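Aasen Hut: pre-winter safety check
Checked by: Janelle Bautista
Date: 3 Nov 2023
Next full check: January, or sooner after a big storm

Marks used: OK = fine as is. FIX = must be done before we open. WATCH = look again next time.

Overall I'm so pleased with this one! Last winter's list ran to two pages of FIX and this year there are four. The new stove pipe alone is worth the walk up.

1. Way in and outside

1.1 Front steps — OK. New grip strips on all treads. I stomped up and down in wet boots and they hold beautifully.
1.2 Handrail — FIX. Bottom post rocks when you lean on it. Needs a longer bolt, same size as the ones in the woodshed door.
1.3 Roof and gutters — OK. Gutters cleared in the morning. North side was full of needles again.
1.4 Outside light — WATCH. Comes on, but takes its time.
1.5 Emergency sign with hut number (1687) — OK. Readable from the trail. I repainted the 7, which had started to look like a 1.
1.6 Snow shovels, two, hung by the door — OK.

2. Walls, floors and finishes

2.1 Wall coverings clear of heat sources — OK. Nothing papered on the stove side.
2.2 Loose edges or peeling — OK. Went over the seams with my fingertips.
2.3 Damp marks — OK. This was my big worry after the spring thaw, and everything I could reach felt dry.

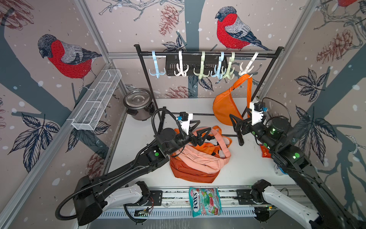 Bullfinches, branches and pinecones on the winter wallpaper.

2.4 Floorboards — WATCH. One lifts a little by the bunkroom door. I put a screw in it and it feels solid for now.
2.5 Window latches — OK. All open from the inside without a tool. The kitchen one is stiff, so give it a good push upward first.
2.6 Exits clear — OK once I moved the spare mattresses. Please store them flat in the loft and keep them out of the back hall!

3. Stove and heating

3.1 Stove pipe and joints — OK. The new Stesberg pipe went in over the summer and it's a joy. No smoke in the room at all during a one-hour test burn.
3.2 Hearth clearance — OK. Keep wood and drying socks 30 inches back. The painted line on the floor is there to help, and it works.
3.3 Ash bucket with lid — FIX. Lid is missing. Any tight metal lid will do.
3.4 Chimney brushed — OK.
3.5 Wood supply — OK. Nearly 1000 splits stacked and covered. Thank you to everyone who came up for the stacking weekend — I have never seen it go so fast, and the soup was terrific.
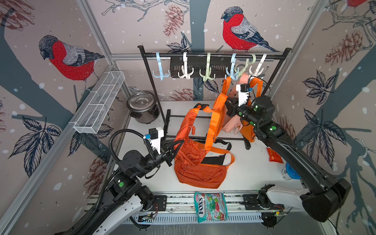
The older splits are on the left of the shed and should be burned first. If you bring up kindling, put it in the tin box by the stove so the mice don't nest in it.

4. Alarms and fire gear

4.1 Smoke alarms — OK. Both loud enough to wake the loft. Fresh batteries in each.
4.2 Carbon monoxide alarm — OK. Tested with the button, and the date on the back is still good.
4.3 Fire extinguisher, kitchen — OK. Needle in the green, pin and seal in place.
4.4 Fire extinguisher, bunkroom — FIX. Needle just under the green. Swap it with the spare from the valley store.
4.5 Fire blanket — OK.

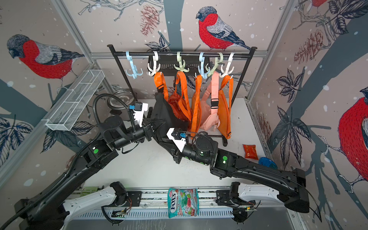 While I had the kitchen apart I checked the gas hose too, using soapy water on both ends. No bubbles. The hose is three years old and I'd like to change it next fall.

5. Light and power

5.1 Headlamps on hooks — OK, all bright.
5.2 Druvex battery pack — WATCH. Holds a charge, but the cover doesn't click shut on the first try.
5.3 Sockets and cords — OK. Please don't run anything over 3000 watts on the generator. It will trip, and then someone has to go out in the dark.

6. Grab bags and first aid

6.1 First aid box — FIX. Short on blister pads and burn gel. Everything else in date.
6.2 Splint and foil blankets — OK.
6.3 Radio — OK. Clear both ways with the Valtelus station on the first call.
6.4 Backpacks: fabric, seams and zippers — check every pack, inside and out. Run each zipper its full length and pull on the seams where the straps join.
6.5 Backpacks: webbing and cords — look for fraying, and knot any drawstring that could slip back through its channel.
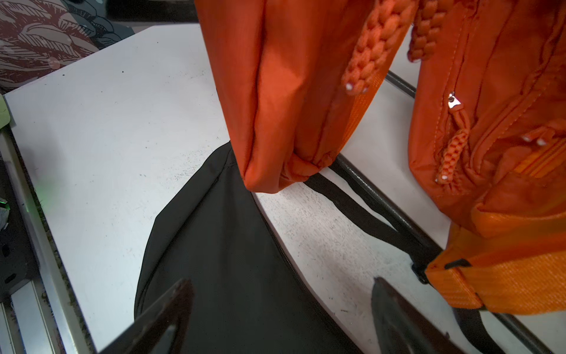
7. To do before opening

Handrail bolt (1.2)
Lid for ash bucket (3.3)
Swap bunkroom extinguisher (4.4)
Blister pads and burn gel (6.1)

I can take the extinguisher and the first aid items on my next trip. If someone handy wants the handrail, the drill is in the loft and fully charged. Write your name next to the line on the hut copy when it's done, and add anything you spot on the way through. See you up there when the snow comes!

J. Bautista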